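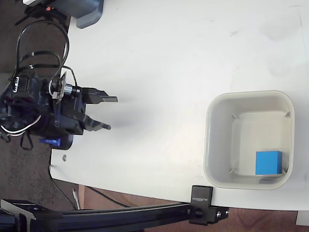
*White table, square bin.*

The line from Goltthorpe to Skelotton failed to close on Thursday by five millimeters. Lumturie Grgić ran it again the next morning in the opposite direction, with the same level and the same pair of rods, and it failed by the same amount with the sign reversed. A random error doesn't do that. She wrote both results in the book, initialed them, and drove back to the office with the instrument belted into the passenger seat.

Adomaitis had held the contract for the valley since the dam was finished. The work was simple to describe. A chain of brass benchmarks ran down the old railroad grade from bedrock at Goltthorpe to bedrock at Skelotton, passing below the dam at Dalline on the way. Every spring somebody carried a height along the chain from one end to the other. The two ends did not move. Anything in between that moved was reported to the dam's owner in a table with a short cover letter, and for as long as anyone at the firm could remember the cover letter had said that nothing had moved.

Irfan Bajwa read her book standing up.

"Rod temperature?"

"Corrected."

"Collimation?"

"Checked both mornings. It's in the front."

He turned to the front, where it was. Then he turned back to the page for the middle section and ran his thumbnail down the column of differences until he got to 306.

"It's all in one place," he said.

"Most of it. The line from Goltthorpe to 305 agrees with last year. Then 306 comes out low, and the line never gets it back."

"If the mark had sunk, you'd get it back at the next one."

"I know."

That was the problem with it. A benchmark that settles shows up low in the table, and the marks on either side of it are unaffected. The error leaves the line where it came in. Hers had come in at 306 and stayed in, all the way to Skelotton, as though everything downstream of Dalline had gone down together, bedrock included. Bedrock had not gone down. So either her work contained an error that repeated itself exactly, or the published height at one of the ends was wrong and had been wrong for a long time without anyone's line failing to close on it.

Bajwa put the book on her desk. "The letter's due at the end of March," he said, and went to lunch.

The older books were kept in the basement in steel drawers, in order of year. They were the yellow kind with the sewn spine. For most of the run of years the observer was Todor Nikolovski, who wrote a small upright hand and slashed his sevens. Grgić had met him once, at the party for his retirement, where he had asked her what she thought of digital levels and hadn't waited for the answer. He had taught Bajwa. By all accounts he was the most careful observer the firm ever had, and his closures were the best in the drawers.

She took a week of evenings over it. She didn't use his totals. She entered the raw readings, backsight and foresight, almost 3000 of them, and let the computer do the arithmetic he had done in pencil on a clipboard in the wind.

His arithmetic was perfect. She had half expected to find a slip carried forward from year to year, and there wasn't one. What she found was in the readings at a single setup, the one between 305 and 306, where the grade crosses a culvert and the instrument has to stand on fill.

At every other setup he read each rod twice, and the two readings differed by the small amounts that readings differ by. At the culvert they agreed to the last digit, year after year.

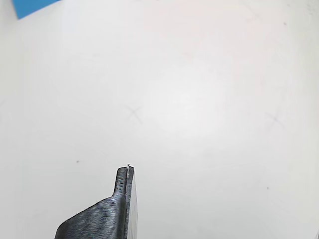 She put the culvert readings on a sheet by themselves and looked at them for some time. Then she took the published heights of the two bedrock marks and worked out what a person would have had to read at the culvert, given everything read before and after it, to make the line close. She got his numbers, give or take a fraction of a millimeter.

On Monday she showed the sheet to Bajwa. He sat down for this one.

"From when?" he said.

"The second year he had the line. The first year, he reported a misclosure. It's in the book. Then there's a letter from Georgiev's office at the dam asking him to repeat the work at our expense. He repeats it and gets the same answer. The year after that, it closes."

"Ilir Georgiev."

"It's his signature."

Bajwa looked at the sheet. "Is the dam moving?"

"No. I differenced everything with the culvert taken out. Each side is stable against itself from the first book to mine. The dam marks are fine. The height at Skelotton was published wrong before he ever got there, by five millimeters. Somebody transposed something. He was right, and they sent it back."

"So it doesn't matter."

"It doesn't change any conclusion in any letter," Grgić said. She had thought about how to put that on the drive in. "If the fill at the culvert had moved, we wouldn't have seen it. He wasn't observing there."

Bajwa asked whether it had moved. She said she could only speak to this year, since this year was the only one with readings.

He telephoned Nikolovski from his own office with the door shut. The call was short. When he came out he said that Todor was well, that his knees were bad, and that he wanted to know whether she had put the tripod on the fill or on the culvert headwall.

"The fill," she said. "Same as the description."

"He says use the headwall. He says the fill is soft in the afternoon."

"Did he say anything else?"

"He asked what you got. I told him five. He said, 'Yes.'"

The letter went out on the last working day of the month. It was longer than usual. It gave the misclosure, proposed a corrected height for Skelotton, and withdrew all previously reported observations at the setup between 305 and 306, with the years listed in an appendix. Doina Georgiou, who had Georgiev's old job at the dam, wrote back in 2 lines. She acknowledged receipt and asked that the section be repeated.

Grgić went out with the rods the following week. There was frost on the grade and the light was flat, which is good for leveling. She set the tripod on the headwall, pressed the feet in where they would go, waited for the bubble, and read the backsight. Then she read it again. It was different by a tenth of a millimeter, and she wrote that down.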